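**Topic: Paying per shirt vs paying by the hour – has anyone made it work?**

**medton_prints**

Evening all. Long post, sorry, tea is made and the kids are in bed so you're getting the lot.

We're a small shop, four of us counting me, mostly workwear and school leavers' hoodies with the odd band job when I'm feeling brave. I've always paid by the hour. Two of my lot have been asking (nicely, I should say) whether we could go over to a piece rate or some sort of bonus on top, as they reckon they're fast and they'd like to see it in their pay. And they are fast! One of them did 300 one-colour tees on the manual press before lunch last month and I had to double-check the boxes because I didn't believe it.

My worry is what it does to the rest of the place. Whoever is on the press gets the numbers, and whoever is reclaiming screens in the back with wet sleeves gets nothing. I used to work at a place called Drarnex where they paid per piece and people hid the good squeegees from each other. I'm not joking, there was a squeegee in the ceiling.

So has anyone done this and not ended up hating their own staff? Or being hated?

---

**Kasun Akanda**

We did it for a year and stopped. I'd do it again but differently.

What went wrong was that I set the rate off one-colour jobs on cotton and then a run of polyester football shirts came in. Anyone who has printed those knows. You flash, you wait, you get dye coming through, you redo. My best printer earned less that fortnight than the lad who'd been with us since July, who happened to be on tote bags. She didn't shout, she just went very quiet, and I'd rather have had the shouting.

If you're set on it, weight the jobs. We ended up with a sheet on the wall: one colour light fabric counts as one, white underbase counts as two, sleeves are their own misery. It took me an entire weekend and I still got it wrong on caps.

---

**inkyfingers_lou**

Hard no from me. Piece rate and quality don't live in the same building. You'll see it in the cure first. People turn the belt up because the belt is the slow bit, and then three weeks later a customer sends you a photo of their logo coming off in the wash.

Pay a decent hourly rate, and if you've had a good quarter share it out. Evenly. Done.

---

**medton_prints**

Lou, I hear you on the cure, though I keep the dryer settings myself and nobody touches them on pain of death. Evenly is where I get stuck. If I split a bonus evenly I know for certain one person will feel it isn't fair, and to be blunt she'd have a point.

Kasun, would you put up your sheet? Even the wrong-on-caps version.

---

**Rajitha Marikar**

Different angle. Have you asked the one in the back what they'd want? I was the screen reclaim person for years before I ever touched a press and I'd have hated a bonus tied to press numbers, but I'd have loved ten minutes less of somebody dumping inky screens on me at five to five.

When I took over running the floor at Pattinasarany we put a bit of money aside for each week with no reprints, for everyone, packing included. It wasn't huge. The funny thing was that the press lot started checking artwork sizes with packing before they set up, which I'd been begging them to do forever. Some weeks we lost it on a daft mistake and there was grumbling, but it was grumbling about the mistake and it went quiet by the next brew.

And tidy up! I know that sounds like your mum talking, but half the bad feeling in our shop was over who'd left what where. We gave everyone their own spot and hung up whatever we could, and the rows over pens and scrapers just dried up.
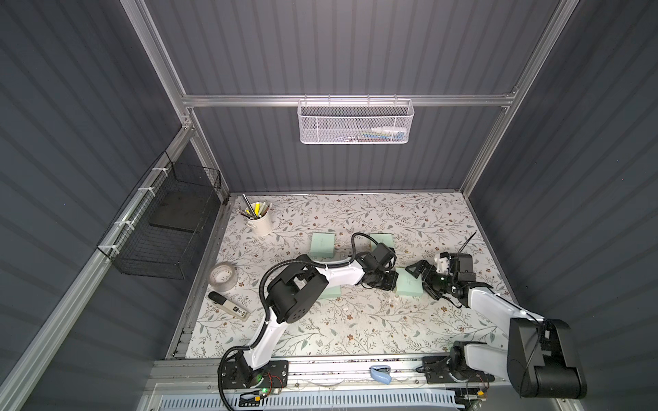
Kasun Akanda: agree on the reprint pot, and I'm annoyed I didn't think of it. My only question is who decides what counts as a reprint. If the customer sends the wrong blue and signs it off, is that on us? We had an argument over exactly that which went on longer than the job did.

---

**Rajitha Marikar**

If the customer signed it off it doesn't count. If we printed what was on the job sheet it doesn't count. Anything else does, including me typing the sizes in wrong, which I've done twice. I think it helped that they saw me lose it for everybody as well.

---

**inkyfingers_lou**

That I could live with. Still a team bonus though, so I'm claiming it as a win for my side.

One thing, be careful people don't start hiding misprints. We had a bin bag of black hoodies turn up behind the compressor once and every single one had a wonky chest print. So somebody had been pulling new stock and saying nothing. And there was no bonus at all then, that was only fear of the old manager.

---

**bench_and_belt**

I'm going to disagree with nearly everyone here. We've been on a piece rate for ages and my staff would walk if I took it away. But there's a floor under it. They get their full hourly wage whatever happens and the extra only starts past 100 good prints in a session, with good meaning passed by whoever's catching at the dryer. Catcher gets 70 per cent of what the printer gets, so it's in their interest to keep things moving, but they also have to put their initials on the box. If a box comes back, both of them lose that one.

It does need somebody to keep the tally and yes, that somebody is me, at ten at night, with a biscuit.

The other thing is that my lot swap round. Everyone prints, everyone catches, everyone does reclaim. You can't have a piece rate with one person stuck in the washout booth, that's just cruelty with a spreadsheet.

---

**inkyfingers_lou**

And what happens when somebody's got a bad shoulder? It's a physical job. I've got a printer who can't do a full day on the manual any more and he's the best person I have for mixing colours and training new starters. Under your system he takes home less than a kid who's been there five minutes.

---

**bench_and_belt**

Fair. We haven't had that yet. I suppose I'd put him on a higher hourly and leave him out of the scheme, but then I've got two systems, and I can see where that goes.

---

**Kasun Akanda**

It goes to people comparing payslips in the car park. Ask me how I know.

@medton_prints, here's the sheet typed out, as the original has a coffee ring over the important part:

- One colour, cotton tee or tote: 1
- Two or three colours, cotton: 1.5
- White underbase on anything dark: 2
- Polyester: 2.5, and I'd go higher now
- Sleeves and necks: 1 each on top
- Caps: I had 1.5, it should be 3, I'm sorry to everyone who worked for me then

We never got setup time into it properly either. A job of 20 shirts with six colours is nearly all setup, and on a pure count the printer gets next to nothing for a morning of registration. In the end I paid setup hourly and only counted from the first good print.

---

**medton_prints**

This is gold, thank you. Paying setup hourly hadn't crossed my mind and we do loads of those silly little runs.

Right, so I asked them today over lunch, all three of them, taking Rajitha's advice. The fast one still wants something for being fast. The one on reclaim said she'd rather have a fixed finish time than any of it, because her bus goes at twenty past and she's missed it a lot lately. I didn't know that! She's been with me ages. Felt about two inches tall.

And our packer said he didn't mind so long as we stopped using the Altura boxes, as the bottoms drop out. Which isn't really about pay but I've written it down.

---

**Rajitha Marikar**

Fix the bus thing tomorrow. Don't wait for the scheme. Last screens in by half four, put it on the wall.

---

**medton_prints**

Sign's already up. I'm thinking reprint pot for everyone, plus a proper pay rise for the fast one with a new job title so it's out in the open. Then look at it again after the leavers' hoodies are out of the door, when I can think straight.

---

**bench_and_belt**

A rise is permanent though, don't forget that. A quiet winter and you're still paying it.

---

**inkyfingers_lou**

So are people leaving. Pay her.

---

**Kasun Akanda**

With Lou on this one. What are you going to call the job? We went with "lead printer" and then the other printer wanted to know what that made him.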